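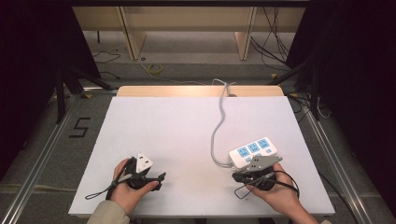 Eldana Fikre wrote to us after finishing the second part that she had spent years telling herself to calm down before meetings, and that writing the worry out in full on a card was the first thing that let her look at it for longer than a few seconds. She also wished the cards were a little bigger. We made them bigger.

Groteck Worry Cards, second edition

A boxed card set and workbook for adults who worry more than they would like to and want a regular way to work on it. The set is used alone, at home, with a pen. No app or account is needed.

What is in the box

51 prompt cards, 4 by 6 inches, uncoated on both sides so that ink and pencil both take
1 workbook, spiral bound, lies flat when open
2 dividers, marked Now and Later
1 pad of blank cards
1 lidded box with room for the cards you fill in

How the set works

Worry usually arrives as a half sentence. "What if they call back and." The rest is left open, and the mind goes over it many times without getting to the end. The first thing the cards ask you to do is finish the sentence. You write down what you think will happen, to whom, and when. Many people find this uncomfortable the first few times. Write it anyway, in plain words, and keep it to the front of one card.

On the back you answer the prompt. Some prompts ask what you know for certain and what you are guessing. Others ask what you would do the next morning if the worry came true. A smaller group deals with worries that have no answer at present, such as a medical result that is still on its way. Those cards go behind the Later divider, and you pick a time to come back to them.

Cards behind the Now divider are ones where there is a step you can take this week. The step goes on the bottom line of the card. It should be small enough to do in one sitting.
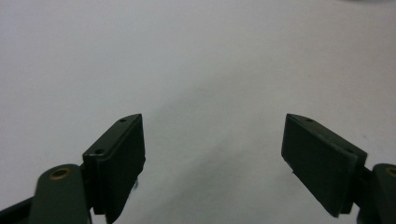

The workbook covers the same ground at a slower pace. It has 6 parts, and each part takes most people a week. Part one is only noticing: you keep a short log of when worry starts, what you were doing, and what you did next. You don't try to change anything during that week. Part two brings in the cards. Parts three and four deal with checking and asking for reassurance, two habits that bring relief for a short time and tend to bring the worry back. Part five is about sleep and the hour before it. Part six is a review, with pages for comparing your first log with a new one.

Set aside 20 minutes, at the same time each day if you can. Early evening suits many people. Right before bed is a poor choice, especially in the first weeks. If you miss a day, go on from where you were.

Changes from the first edition

Cards enlarged from 3 by 5 inches
Log pages in part one now have a column for time of day
The prompts on money worries have been rewritten
Part five is new
The box has a separate lid in place of the tuck flap, which tore

Owners of the first edition can order the new workbook on its own. The old cards still work with it, though the numbering differs after card 30. A conversion list is printed inside the back cover.

Related items

Uter Refill Cards. 500 blank cards, same size and stock as the prompt cards. They fit the box in batches.

Bullano Evening Log. A pocket notebook with the log pages from part one and nothing else. Useful if you want to keep the log going after the workbook is done.

Sotomayor Group Guide. For people who run a support or study group and want to use the set with others. It has session outlines and advice on which cards to leave for private use. The box set is sold separately.

Please note

The set is a self-help product. It does not diagnose anything and it does not replace treatment. If worry keeps you from working, eating or sleeping, or if you have panic attacks, talk to a doctor or therapist first. Many therapists are glad to have a client bring filled-in cards to a session. If you are thinking about harming yourself, contact a crisis line or emergency services now.

Shipping and returns

Orders are packed on Wednesday each week. The set may be returned within 30 days if the workbook has not been written in. Damaged boxes are replaced at no charge. Send a photo of the damage with your order number.

Care

Store the box flat and keep it dry. Gel ink needs a minute to set on the uncoated stock before the cards are stacked.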